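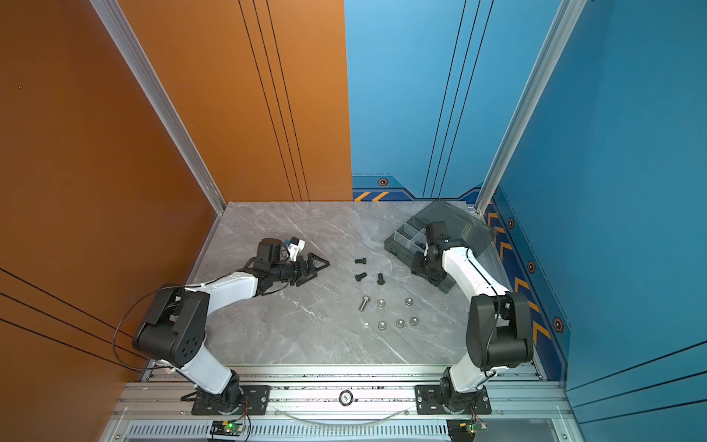 Orange links, Blau rechts, dazwischen Marmormuster.

Das Hotel Zavavia in Erham hatte 88 Zimmer und im März genau einen Gast, nämlich mich. Gebucht hatte ich den Tarif Saver, der laut Bestätigung alles enthielt außer Frühstück, Handtuch und Aussicht.

»Die Aussicht können Sie nachlösen«, sagte die Dame am Empfang. »Zwei Euro pro Nacht.«

Ich löste nach. Man gab mir Zimmer 335, von dem aus man den Parkplatz sah, und auf dem Parkplatz meinen Wagen.

Gegen elf klopfte es. Vor der Tür stand der Nachtportier mit einem Handtuch über dem Arm, wie ein Kellner.

»Das gehört Herrn Macedo«, sagte er. »Er ist nicht angereist. Aber er hat Premium.«

»Und jetzt?«

»Jetzt müsste es jemand benutzen. Sonst stimmt die Wäscheliste nicht.«

Ich duschte also als Macedo. Am Morgen frühstückte ich auch als Macedo — zwei Eier, Schinken, ein sehr ordentlicher Kaffee — und unterschrieb mit einem Schwung, den ich von mir nicht kannte.

Beim Auschecken legte mir die Dame zwei Rechnungen hin. Meine über zwei Euro, seine über 190.

»Zusammen oder getrennt?«, fragte sie.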